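Journal > Teeth > Night guards

Reading time: 2 min

Second guard, same jaw

I grind my teeth at night. The first guard was a boil-and-bite one from the chemist and I chewed through the left side of it before spring. The second was made by the Robichaud practice in Herholm from a scan, and I have now worn it long enough to write down how it behaves.

The scan took less time than parking. No tray of putty, only a wand moved along each arch while the screen filled in the gaps. The dentist marked two contact points at the back where the enamel had gone flat, and asked whether I woke with a headache. I did, most mornings, on the left.
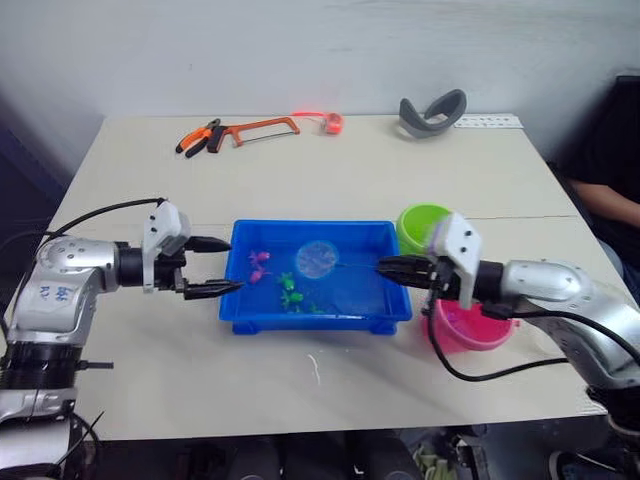
Fit and thickness

The guard is hard on the outside and softer against the teeth. It covers the upper arch only. On the first night it felt tight across the front four teeth, and the tightness went off by morning. It came back each night for a week and then stopped.

At the fitting the dentist had me bite on coloured paper, ground the high spots down and repeated this until the marks were even on both sides. I would not skip this visit. My chemist's guard never had it, and all the load went on one molar. 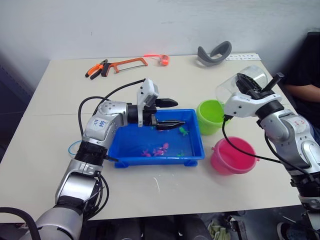
Cleaning

I was sold a tub of Gestix tablets with the guard. They work, but daily use left the surface slightly cloudy, so I cut down to two a week. On the other days I use a soft brush, cold water and a drop of washing-up liquid. Toothpaste is too abrasive for it. Hot water will change the shape, and the guard will not change back.

It dries in the open for a while before it goes in the case. A closed case with a damp guard in it smells by the weekend.

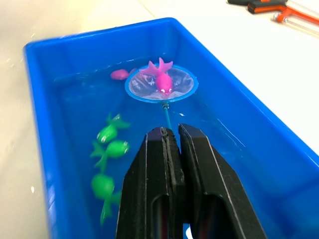 The case matters more than I expected. Mine came with a solid lid, and I swapped it for a vented Plerkby one that also fits in a washbag. I rinse the case when I rinse the guard. For travel I pack the brush and leave the tablets at home.

As for results: the headaches are down to one or two a month. The grinding has not stopped, as the guard already has a shallow groove on the left. I was told to bring it to each check-up so the wear can be looked at, and the next one is in May.
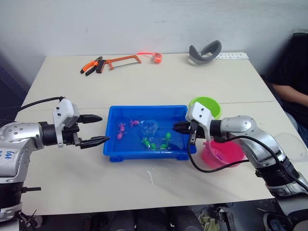
Herholm Evening Swimmers: members' blogs

One question came up in the changing room, which was whether a night guard can double as a sports guard. It can't. The hard shell is made for slow, steady pressure and may crack under a knock. A sports guard is thicker and softer, and you would not sleep well in it.

Recent posts
Floss or small brushes for a tight gap
Chlorine and front teeth
What the hygienist wrote on my chart
Replacing an old filling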